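4.2 Leftover ingredients and the decision to bake

Much of the earlier work on home baking treats the recipe as the starting point: a person picks something to make, writes a list, and shops for it. The diaries in our study show a different order in many homes. Of the 579 baking entries we coded, a large share began with an ingredient that was already open or close to its date. The recipe was found afterward. We call these pantry-led entries, following Noguchi's use of the term in her interviews with home cooks in Hindon.

Brown bananas, sour cream, and half-used bags of ground almonds came up often in pantry-led entries. Dried fruit was a special case. It keeps for a long time, so there was little pressure to use it, and several diarists carried the same bag of raisins or currants through the whole diary period. One participant in Hindon wrote about a bag of candied peel on three separate Sundays before she put it into a loaf. Her note for that day reads, "Used the peel. Should have soaked it first." She did not mention peel again.

Recipe sources also differed between the two kinds of entry. When the baking was planned, participants mostly used a printed book or a card from a relative. When it was pantry-led, they searched by ingredient, either online or in the index of a book they already owned. Older participants used the index more than we expected. Two of them said they kept a particular book for its index and did not think much of the recipes.

Changes to the recipe were common in both groups, but they were of different kinds. Planned bakers changed the amount of sugar or the size of the pan. Pantry-led bakers swapped whole ingredients, and the swaps tended to follow what else was in the cupboard. A typical entry replaces 100 grams of butter with what was left of the butter plus enough oil to make up the difference. Fujimoto coded these as "chain swaps" in cases where one change led to another, such as oil in place of butter followed by less milk. Chain swaps were hard to code from the diary text alone, and we went back to the participants by phone when the entry was unclear.

Satisfaction was recorded on a 20-point scale. We do not make much of the scores. Participants used the scale in different ways, and some gave every bake the same number. The written comments were more useful. Pantry-led bakers were more forgiving of a dense crumb or a sunken middle, and they often named the saved ingredient as a reason to be pleased with the result. Planned bakers wrote more about looks, above all when the cake was meant for guests.

A limit of this part of the study is that the diaries cover homes where somebody already bakes. We cannot say how often an open jar or bag is thrown out in homes where no one does. The Onishi households, which joined in August, also kept a short waste log, and we return to those logs in Section 5. The Plotov diaries had no such log, and the Trallolari diaries had one that few people filled in past the first week. 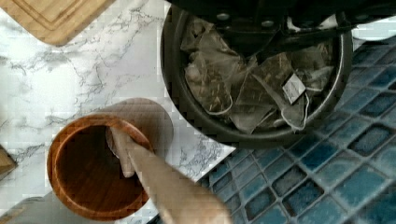
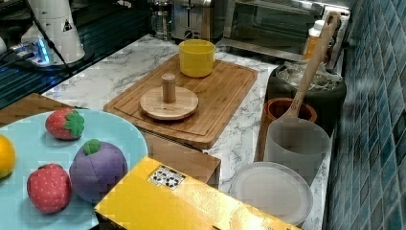 Figure 3. Two views from one kitchen. First: white countertop with gray veining, blue mosaic tile, and the corner of a wooden cutting board. Second: light blue plate with plush fruit, including two red strawberries.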